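Open House at the Calloway Museum of Folk Belief

I'd been meaning to get to Calloway for a couple of years, and this spring I finally did it. The museum opens its back rooms to visitors on one weekend every April, and the rest of the year you only see the front galleries. So I packed a sandwich, drove up from Mimden, and got there early enough to park in the shade (which matters, there is very little of it).

The place covers folk religion and household magic, mostly from the rural South and the Caribbean, with some older European material thrown in. Charms, healing prayers, house blessings, things hidden in walls. If you come hoping to be scared you'll be let down. Most of it is about people trying to keep their kids well and their roofs on.

Getting in

Admission was $2 for the open house, cash only, and the woman at the desk gave me a paper map that turned out to be from before they moved the library. I walked into a supply closet looking for the almanacs. Ask for the newer map, the one with the green border.

The front galleries were crowded, so I went straight through to the storage rooms. They keep 2828 objects in there, according to the sign on the door, and a guide takes you in by groups. Ours was a mix of students, a couple of retired nurses, and one man who wanted to know the value of everything.

The bottle shelf

I loved this part! The Grestinthorpe collection came to the museum from a family that dug up bottles on their own land for three generations. Some are what people call witch bottles, a custom the English brought over, where you'd put pins or nails and a few personal things in a bottle and bury it by the hearth or the doorstep to turn back harm. Others are just medicine bottles. Our guide was very frank that it's hard to tell the difference once the contents are gone, and that earlier labels were, let's say, hopeful. Item 915 was listed as a "cursing vessel" for decades. They now have it down as liniment.

Next to the bottles was a drawer of written charms, folded tiny. Many are Bible verses, Psalms mostly, meant to be carried in a shoe or sewn into a coat. I grew up with a grandmother who kept a verse pinned inside her apron and would have been furious if you'd called it magic. She went to church twice a week. I thought about her a lot in that room.

The talk on blue paint

After lunch there was a short talk on haint blue, the pale blue or blue-green you see on porch ceilings in the Carolinas and Georgia. The tradition goes back to the Gullah Geechee people of the coast. One explanation is that restless spirits take the color for water, which they can't cross. Another is that they take it for sky and pass on through. You'll also hear that it keeps wasps from nesting, and the speaker didn't think much of that one.

What I hadn't known is how much the shade varies. She passed around painted chips, and they went from nearly gray to a green you'd expect in a hospital hallway. People mixed what they had. The bright blues sold today under old-sounding names are a modern taste, she said, and there's no harm in it as long as you don't tell visitors it's what your great-grandparents used.

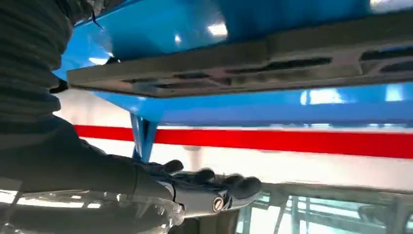 The library

I found it in the end — it's upstairs now, past the restrooms. There are 400 almanacs and dream books on open shelves, and during the open house you can take them to a table and read as long as you like. I spent an hour with a dream book that gives you a number to play for everything you might dream about. Fish, teeth, your landlord. The Cinard reading room next door was closed for new carpet, so I can't tell you anything about it.

The gift shop has decent postcards and a very good little booklet on healing prayers. I skipped the candles.

A few practical things

Wear real shoes, the floor in storage is rough concrete. Large bags go in the lockers. The cafe ran out of everything except egg salad by one o'clock, so bring food, and there are picnic tables out behind the building. The storage tour takes most of an hour with no place to sit down, and if that's a problem, tell the desk when you sign up and they'll find you a folding stool.

I'm going back for the fall talk on cures for warts, if I can get my sister to come along.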